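Week 4 handout: who holds the keys?
3 min read

Right, last week I rambled on about exchanges and ran out of time, so I'm putting the wallet bit in writing (sorry, everyone at the back!).

1. Custodial wallets
The exchange keeps your private key and you get a login. Easy - until withdrawals are frozen. In our Hotetti case, 498 customers had balances on screen and no way to move them.

2. Self-custody
You keep the key, usually backed up as 12 words on paper. Lose the paper and the wallet, and the coins stay put for ever.

3. Multisig
Say two keys out of three must sign. I love this one for small firms! Read the Lallgate example before the seminar and work out who should hold the third key. 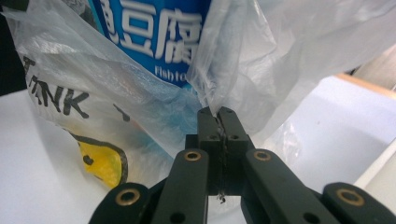

4. For November
One page on Coutinho's cold storage policy, please.

Comments
Eldana Assefa: Does the 12 include the passphrase?
Jailson Mendonça: No, that's extra - see the week 3 notes.

Related
Week 3: Seeds and passphrases
Week 5: Modosmont and stablecoins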